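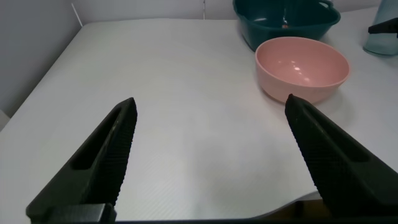 Wrist camera: rim detection on transparent containers

zmangundap
Posted 12/8/18

Colleagues are asked to review the proposed change to the Tessier perception module. The present release segments opaque bowls reliably but returns incomplete rims for clear or tinted vessels. In our trials at Jeterden, 9 of 118 grasp candidates were placed on a shadow. The proposal is to discard any candidate whose depth variance exceeds the threshold, and to have the planner request a second viewpoint.

pjara
I do not support the change in its present form. A second viewpoint adds up to six seconds per cycle, and the Dunier planner already permits a colour-based mask. The bowls do not require another look.

zmangundap
The colour mask performs well on the pink bowl and the teal one. It does not perform well on the ribbed mug — the tint is too faint, and the shadow behind it carries a similar hue. The view under discussion is attached.
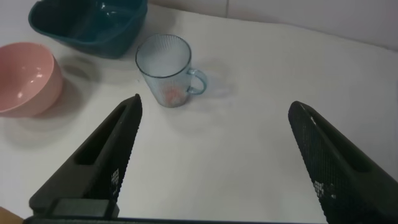
Wrist view, gripper open, clear mug with handle to the right.

senberg_tools
Could the handle be used as the primary feature? Our labelling guidelines treat a closed loop as a separate class, and the contour is fitted independently of the rim.

pjara
That would be acceptable for mugs. It offers nothing for a glass without a handle, and I would not wish to see the class list grow with every new vessel.

zmangundap
Noted. I will make the second viewpoint conditional on mask confidence, with a default of 80 per cent, and leave the handle class as an optional setting. The revised branch will include the replay logs.

pjara
I maintain that 80 is too cautious, but I have no objection to testing it.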